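Clullell Forums > Cards and Dice > Cribbage

Topic: Muggins or no muggins for the spring ladder?

pegleg_amrit wrote:
Starting this because it came up again last night at Herstead and we went around in circles till closing. Are we playing muggins in the spring ladder or not? For anyone new, muggins means if you miss points in your own hand, I get to call them and peg them myself. I love it. I also lost a game to it by 2 holes, so I'm not just saying this because it helps me.

fifteen_two wrote:
No. Please no. My wife just started playing and she still counts her fifteens with her finger on the cards. She'd quit in a week.

MBainbridge wrote:
I'm with pegleg. We played it at the Gendville club for years and everybody's counting got better fast. You miss a double run once, somebody takes your eight points, and you never miss it again.

fifteen_two wrote:
Or you never come back, Marjorie!

nobs_and_heels wrote:
Could we split it? Top half of the ladder plays muggins, bottom half doesn't. Also can we please settle first deal by cutting, low card, and stop doing the "guests deal first" thing. First deal gets first crib and that matters.

pegleg_amrit wrote:
Splitting works for me, but what happens when a bottom half player challenges up?

nobs_and_heels wrote:
Higher player's rules. You wanted the challenge, you take what comes with it.

fifteen_two wrote:
Hmm. I'd say both have to agree before the cut or it's off. I can live with that.

MBainbridge wrote:
That's how you get people arguing at the board for ten minutes. But fine, I'll vote for it if it gets us started in April. We begin at 9 sharp, by the way, the Niazi room closes early now.

nobs_and_heels wrote:
9 is late for me but okay – I'll bring the long board. 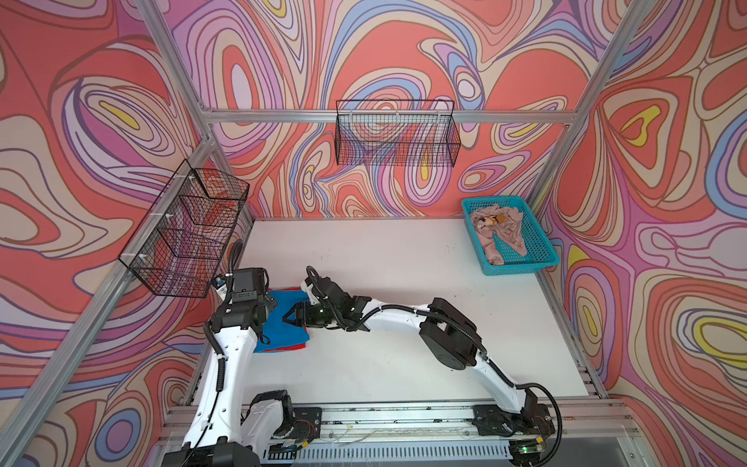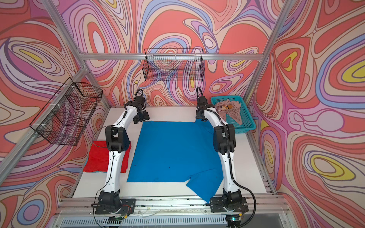
pegleg_amrit wrote:
OK so muggins by agreement, cut for deal, low card wins. I'll put it on the sign-up sheet under Amrit Morin, write your name below mine if you're in.

fifteen_two wrote:
In. So is my wife, no muggins!

Topic views: 3,451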